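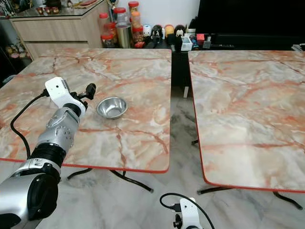

Review: the Surora two-armed table robot, tried at the Rirnow open day
May 10, 2023

Rirnow has been showing the Surora to the public this spring, and I went along to one of the afternoons to see if it was any use. I write mostly about kitchen equipment and small appliances, so I was looking at it as something that might one day clear up after a meal. I paid nothing to get in and was not given anything apart from a cup of tea.

The session is small. There were 18 places and they were all taken. You are asked to leave bags by the door and to stay behind a line of tape on the floor while the arms are moving. After the talk you can come up to the tables and put things down for the robot yourself, which was the part I had come for.

What it is

The Surora has two arms, each ending in a white gripper. The arms are silver-grey and black and bigger than I expected from the leaflet. The software that decides what to do is called Lumbao and comes from a separate firm. Rirnow puts the two together, sets them up and trains the people who will use them. It is meant for care homes, canteens and shared kitchens, and you cannot buy one for your house.

The demonstration

They run it in a room set up like somebody's living room, with a television, a cabinet, jars of food and ornaments along the back. I thought this was a good choice. Most of these machines are shown on a bare white bench where there is nothing to confuse them. The tables have a marble pattern with a lot of pink and rust veins in it, and the test bowl is small, round and shiny stainless steel.

The first job was to pick up the bowl from one table and put it down on the other. One arm came in low, stopped with the fingers a little open, and waited. Then it closed on the rim, lifted, and carried the bowl across the gap. The whole thing took longer than it would take a child. The bowl went down with a small tap and did not slide.

They did this four times. The third attempt failed. The fingers touched the outside of the bowl, pushed it a short way and then stopped. The operator did not step in. After a pause the arm backed off and tried again from higher up, and that worked. I was glad to have seen it, as a clean run of four would have told me less.

After that we had a cup, a folded cloth and a plastic spoon. The cup was easy for it. The cloth was picked up by one corner and dropped in a heap, which the operator said was all it was being asked to do. The spoon lay flat on the table and it could not get hold of it at all. It made 2 tries and gave up, and a message came up on the operator's tablet asking for help.

Trying it myself

When my turn came I put the bowl down close to the edge of the table, where I would leave one if I was in a hurry. It managed. Then I turned the bowl upside down. It looked at this for a long time and went for it anyway, and the fingers slipped off the curved side. I was told that upturned dishes are due in the June update. I would treat that as a plan until it has been seen working.

I also moved the bowl while the arm was on its way. The arm stopped at once, which is what you want. It took a while to start again.

Noise and safety

It is quieter than a dishwasher. There is a whine when an arm lifts and a click when the fingers close. You could talk over it. The stop button is large and easy to reach, and we were each allowed to press it. The arm holds its position when stopped, so it does not drop what it is carrying.

The cables at the grippers run outside the arms in loops. I asked if they caught on things and was told they can, and that staff are taught to keep tall items away from them. In a busy kitchen I would want them covered.

Compared with the Brisska

The only other machine of this sort I have tried is the Brisska, which has a single arm. The Brisska is faster and was better with cutlery, but it has to be bolted down in one place and it needs its own mat under the dishes so that it can see them. The Surora worked straight on a patterned table top. For a room that people also use, I would take the Surora.

Price

They would not give one. It is rented by the month with the training included, and the figure depends on the site. I think that should be on the leaflet.

Good points
Copes with shiny dishes and busy table tops
Stops quickly
Asks for help when it is stuck
Quiet

Bad points
Slow
Cannot pick up flat cutlery
Loose cables at the grippers
No published price

Score: 3 out of 5

The open day itself was well run and I would recommend it to anyone who is thinking of renting one. Book early, and bring something from your own kitchen to try. They said they do not mind what it is so long as it is not glass.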